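3.2 Where the ironing went

I should say up front that I didn't set out to write about ironing. The plan for this part of the project was to look at how people in Perkthorpe talk about "good" clothes, the ones kept back for visits and funerals, and I had a nice tidy interview guide all about wardrobes. Then I started reading through the answers and ironing was everywhere! People brought it up before I'd gotten to my second question, and they brought it up with real feeling (mostly guilt, some pride, and in a few cases something close to grief for a mother's linen closet).

So I went back and coded all 61 interviews again, this time for any mention of pressing, folding, starching or smoothing by hand. The thing that jumped out at me was how often white cloth got its own rules. A colored shirt could go straight from the line to the hanger and no one would think twice. A white one was different. Several people told me a white shirt "shows you up," and one woman still irons white pillowcases that only she will ever see. I found this charming and also a bit alarming, as someone who owns one iron and couldn't tell you where it is.

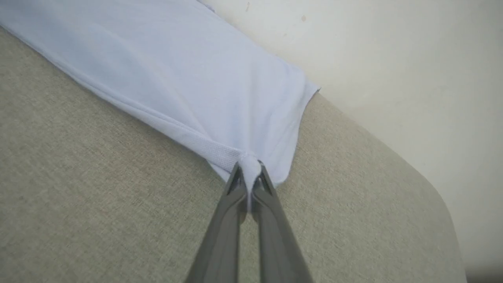 Figure 4. White garment fabric pinched between two gray fingertips.

The older people I talked with mostly learned on the job, standing next to somebody at a kitchen table. Those who had worked at the Vemari laundry learned a second way of doing it, and here's where my data gets fun, because the two ways don't agree. At home you did the collar last so it stayed crisp. At Vemari you did it first, and that was that. People who had done both kept the two routines apart for years, one for work and one for home, and would defend each of them to me in the same breath.

Younger people in the Torvik apartments had a looser relationship with all this. They talked about hanging things in the bathroom during a shower, or tugging a hem flat with their hands, and they called that ironing too. I went back and forth on whether to count it. In the end I did, mainly on the grounds that they counted it themselves, and I've kept their wording in the tables.

One caution before I get to the closets. My sample leans heavily toward people who like talking about laundry, and the ones who don't care probably never answered my flyer. I come back to that problem in Section 5.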